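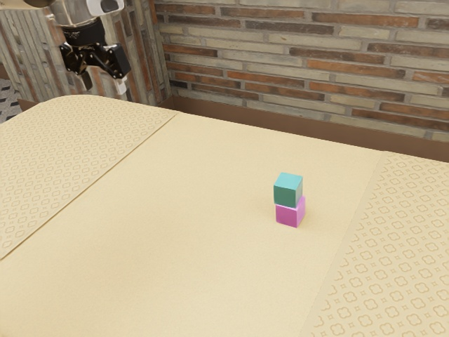
Pattern repeat and side panels on a wide table runner job

I'm covering a wide work table in three sections of adhesive vinyl and need to know how much patterned stock to order. The roll is 20 inches wide and the supplier (Harkgate) lists the repeat only as "small." My layout has a plain tan strip down the middle and a patterned panel on the left, a lattice of little rings and diamonds in a slightly darker tan. Do I need to add a full repeat to each cut, or only at the seam?
Ertuğrul Erdem

2 answers

Retno Pillai
Only where pattern meets pattern. A patterned panel against a plain one has nothing to match, so cut to length plus 2 inches for trimming. What you do need to control is the angle. Snap a line for the seam, set the lattice to that line, and let any error run out to the table edge. Overlap the two sheets by half an inch, cut through both with a fresh blade against a steel rule, then lift both offcuts and press the joint with a seam roller. Clean the top first and scuff any gloss finish with 300 grit or finer.
Edited: if both sides are patterned, cut them from the same roll. Dye lots vary.

Magnus MacAulay
I always buy an extra yard. Used Brostberg vinyl on mine in January and the seam opened up by the window. Don't know about repeats.

Ertuğrul Erdem (asker)
Thanks. Will 800 grit do? It's what I have.

Retno Pillai
Too fine for gloss. Fine for a matte top.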